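Our visit to the Inskip open day

In November we went with our small group to the open day at Inskip, the place where used household and bathroom furniture is checked and made ready for a second home. I wanted to go already last year, but then I was ill. This time Marjorie Ellwood drove us, and the way from Fisby took 67 minutes with one stop for coffee.

At the door we got a paper badge and a plan of the building. Kirsty Greenwood from Inskip welcomed the visitors and spoke a little about the history. The first hall is storage only. It holds more than 581 pieces on high shelves, with a yellow label on each one. I found it a bit cold there and we did not stay long.

The second part was more interesting for me, the room with the work tables. Kirsty explained that a chair is first looked at from below, as the legs and the joints tell more about its condition than the seat. So the chairs are laid on the table with the legs in the air. The table has a black tarp over it and the floor is tiled in light beige, easy to sweep.

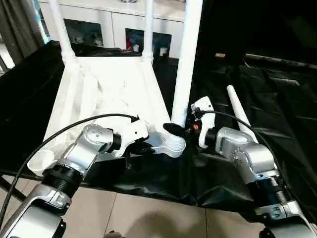

White plastic chair on its back on the work table.

I have two similar chairs at home and I never looked at them from this side. On this one, a leg gets wider at the bottom of the seat and ends in a ribbed base. Kirsty told us that dirt likes to stay in such places and a small brush is better than a cloth. She also said that a chair which rocks is put aside for a second check – many times it needs only a new foot.

After the chairs we had a break with tea and very good apple cake. Marjorie asked for the recipe, but the lady at the counter did not know it.

Then came the long parts, the tubes and poles. They are harder to store than chairs and the staff prefer to keep them standing when there is space. The handles are checked by hand, and a foam grip that turns on its tube is taken off and changed.
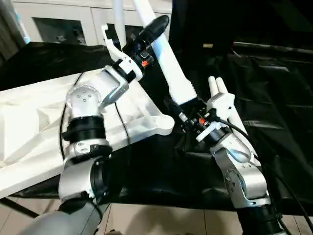 Long white tube with a black foam grip, at the table with the black cover.

At the lower end of this one there are small black fittings and a connector with wires. I asked if spare fittings are easy to find. The answer was that Gruner parts are kept in a drawer, but for Porkar they must write and wait, sometimes 4 weeks.

The tour finished at 2 in the afternoon. There is parking behind the building, but the entrance is narrow, so go slowly. The shop was open too and I bought a lamp.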